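8th March, bench notes, Justik gripper kit (loaner, second round)

Kit came back from Justik with the new firmware and the replacement fingertips, so today was all about bags. For anyone picking this up cold: we have the gripper, the wrist camera and the little control box on loan until June, and Willems wants a yes or no on whether it can pull empty woven bulk bags off a pile and feed them to the folding table. Rigid stuff was covered in round one and I won't repeat it. It picks boxes. Everything picks boxes.

Setup took less than an hour, which is a big step up from last time (the old mounting plate had two holes that didn't line up with anything on our arm). The new plate went straight on. Cable is still too short by a hand's width if you route it along the forearm the way the manual shows. I ran it over the elbow with two loose velcro loops and it clears in every pose we use. Please leave it that way!

Camera came up on the first try. I had to redo the hand-eye calibration because I bumped the board halfway through, my own fault. Second run was clean and I saved it over the old file, so if you have a local copy from round one, throw it out.

**Morning: force settings**

The control box takes grip force as a raw number with no unit on it, and the manual only says "higher is firmer." Thanks, Justik. I started at 1000 and the bag slid out on nearly every lift, slowly, like a tablecloth going off a table. At 3000 it held like a vise but left a hard crease in the weave, and on one of the older Plastau bags a few strands had split along the crease. Willems reuses these, so that setting is out for anything except scrap.

Somewhere in the middle is fine for both. I'm not writing down a final number until I've tried it on the heavier bags, but start low and creep up. The slip detection is the really nice surprise here. It notices the material moving and tightens a touch on its own, and you can hear the motor do it. In round one this feature was listed as "coming" and I didn't believe a word of it. I'm a convert.

**Afternoon: picks from a heap**

Did 41 picks with the bags thrown down any which way and the stock pick program, no tuning from us. Five failed. Most of those were the same failure: the fingers closed on a single thin layer near a flat spot, there was nothing to bunch up, and the bag peeled away as soon as the arm rose. One was a planner timeout and had nothing to do with the gripper.

What works is going for a ridge. If there's a fold standing up even a little, the fingers close across it, the material gathers and the lift is solid. The stock program sort of knows this (it scores candidate spots by height), but it doesn't care which way the fold runs, so half the time it comes in along the ridge when it should come in across. Turning the wrist by hand before the close fixed it each time I tried. I think that's an afternoon of code for us, maybe less. Would love to see it in the product, though, and I'll say so in the feedback form.

The wrist view stays useful even when the bag is bunched right up against the fingers. I expected a wall of white plastic. You lose most of the background, sure, but you keep the fingertip and the fold, and those are what you want when you're working out why a grip went bad.

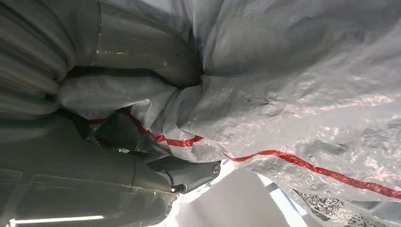

*Wrist view, thick fold of the striped sheet in the grip. Fingertip screw in plain sight.*

The red stripes are a gift, by the way. They bend with every fold, so you can read the shape of the plastic from them at a glance, and I want to try feeding them to the ridge finder as an extra cue. Plain bags won't have them, so it can't be the only cue.

Compared with the Zalholm unit we had on the bench before: Zalholm closes faster and the software is prettier. It also has hard square jaws, no slip sensing, and it chewed up fabric. For this job I'd take the Justik without thinking twice.

**Gripes, small**

- Fingertip screws need a slotted driver. Everything else on the kit is hex.
- Log files roll over without warning. Lost the first batch of force readings that way. Copy them off before lunch.
- Status beep can't be turned off. I put tape over the speaker.

**Next**

- Heavier bags, same heap test.
- Wrist rotation before close, then rerun.
- Ask Justik what the force number means in newtons, and whether a longer cable exists.
- Spare fingertips are in the gray drawer, left side. Don't mix them with the round one set, the pads are different.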